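Lokia Pantry Packs - progress report, April
To: Taheri Fund, small grants desk
From: Yu-ting Tu, Kilturport site

Where we are

Short version: packing is going fine, labels are behind, money is on track. Longer version below, sorry for the rush, the Clanerier order goes out at 4:30 and I am writing this between things.

378 packs out the door since the last report. The plan said 350ish by now so we're a bit ahead. Spent so far: $2,491. Most of that is food, then trays, then bags and tape. The van came in under what I budgeted and I've moved the difference into food, same line as we discussed on the phone.

Contents of the spring pack

The old pack was too heavy on rice. People told us so, pretty bluntly, on the feedback cards. The spring version is lighter, things that keep well and add flavor to whatever a household is already cooking. One bag of something dried, a couple of small snack or side items, and a compartment tray that can be used again at home. We've been laying packs out on the paper-covered table before anything gets bagged, mainly to settle the order things go in and what touches what.
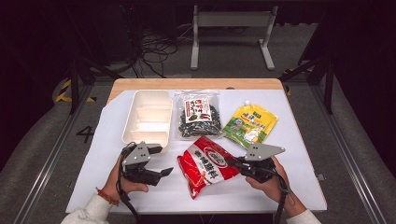 Tray, dried goods, yellow-and-green pouch and red-and-white packet, laid out on the packing table, Kilturport.

Tray stays at the bottom. Tried it on top for one batch and the corners got bent in the van. Dried goods go next to it, flat, air pushed to one end. Small packets last.

Still open: whether to fill the tray compartments at our end or send it empty. Filling looks nicer. It also takes a lot longer and means a lid, and we have no lids in the budget. My vote is empty. Would like a yes or no from you before the next tray order.

Closing and bundling

This was the slow part last time and it's better now. Changes:

- Outer bags now one size only. Two sizes was a mistake, we kept running out of whichever one we needed.
- Tape instead of ties. Faster to close, and people with stiff hands said the ties were a pain to undo.
- Red items set to one side until the end of each run. They're the easiest to spot so they work as a check. If there's one left over, a pack went out short.

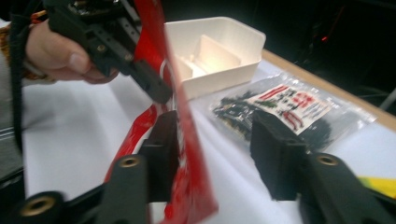 Labels and translation

Behind on this, no way around it. A lot of what we buy is labeled in Chinese, which is fine for about half the households and no use to the rest. We promised an English insert with every pack: what it is, how to cook or eat it, allergens. So far 237 inserts printed and checked. The first print run had the soaking time for the dried goods wrong and had to be redone, that's the $60 or so under "reprints" in the spreadsheet.

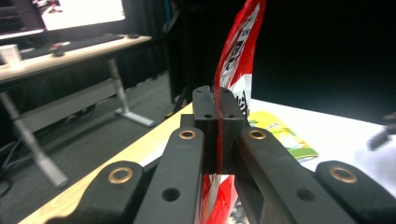 The insert has to work for someone who has never bought any of this before, and my first draft didn't. Too wordy, and it used product names that nobody outside the kitchen would match to a packet. The new draft goes by color first, so "red and white bag" and "yellow and green package" come before the name, with the printed characters copied next to it so people can compare. Tested it with a few families at Clanerier and they found the right item much quicker. Allergens are now in a box at the top, seperate from the cooking notes. Spicy items get a one line warning. Final wording goes to the printer this month once the second reader has signed off.

Problems

Tray supplier raised the price, twice. Have a quote from another one, similar tray, slower delivery. Will probably split the order.

Storage at Clanerier is full by midafternoon on delivery days. We've shifted to 2 smaller drops instead of one big one. More driving but nothing sits in the hallway.

Feedback cards are coming back slower then in winter. Going to put the return box by the door and see.

Next

Finish the inserts. Decide on trays (need your answer). Second drop to Clanerier. Price up a summer pack with no dried soup items, people won't want them in the heat.

Spreadsheet and receipts to follow in a separate email, the scanner is being difficult. Call if anything in the food line looks off, I'm at the Kilturport number most mornings until 11.

Yu-ting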